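Getting Around a Trade Fair Town: speaker notes

Slide 1. Opening

Thank the hosts. Say that this talk is for people going to Folunville for the first time, as buyers or just to look. Ask for hands: who has been before? If most have, skip to slide 4.

Folunville is a river town that grew up on buttons, ribbon and kitchen goods. It now has a fair twice a year, in February and again in early autumn. The February one is bigger and colder. Most of the halls have poor heating, so tell people to bring a proper coat.

Slide 2. Getting there

Fly or take the train to Stilport, then the number 22 bus from outside the station. It takes 64 minutes when the road is clear. The bus driver does not give change. There is a faster coach in fair week, but it fills up before 8 in the morning and you can't book it.
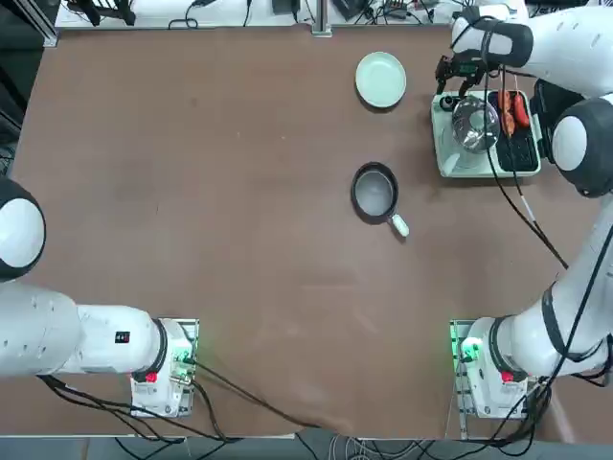 People who drive should know that parking near the halls is for exhibitors only. Use the field by the old ribbon mill and walk across the footbridge. Allow extra time coming back, as everyone leaves at once.

Slide 3. Where to stay

The Olszewski guesthouse is plain, clean and next to the river. Breakfast starts at 6. The larger hotels put their prices up in fair week and want full payment in advance. Staying in Stilport is cheaper, but you lose the evenings, and the evenings are when a lot of the business gets done.

Slide 4. The halls

There are 134 stands in the main hall and the numbering runs from the river side. Hall 2 is across the yard and is mostly housewares. Pick up the paper map at the door. The map on the website was not updated after the yard entrance moved.

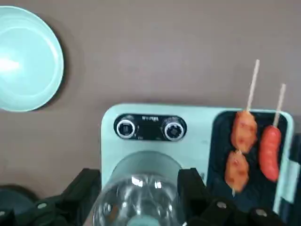
Do the far end first. Everybody stops at the front rows in the morning, and the sellers at the back have time to talk. Ask for the smallest order they will take before you ask for the price. Write the stand number on every card you are given.

Pause here for questions about samples and customs forms. Keep it short, there is a handout.

Slide 5. The town itself

Leave half a day free. The old market street, Jollen, is ten minutes on foot from the halls and has the covered arcade, the button museum and two good noodle shops. The museum shuts for lunch.

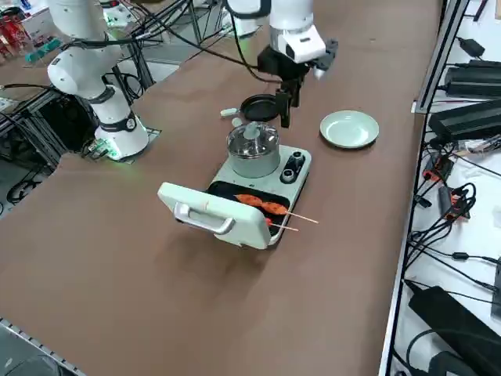 Two arms and a mint-green cooker on the long brown table.

The river walk starts at the bottom of Jollen and goes as far as the lock. It is flat, but muddy after rain. The ferry across is cheap and runs until dusk.

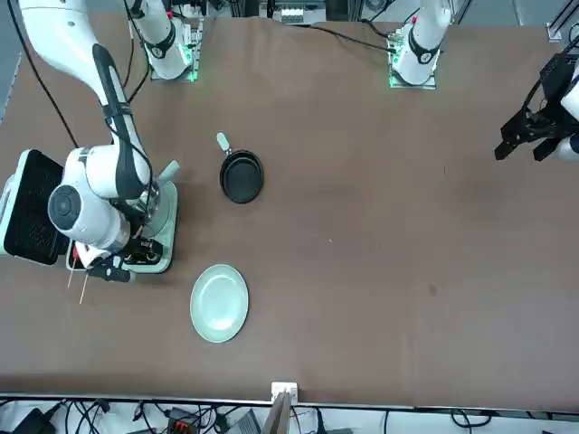 Slide 6. Last points and questions

Carry some cash. Keep your entry badge, as it also gets you on the ferry free. Leave the bus times up on the screen while people ask questions.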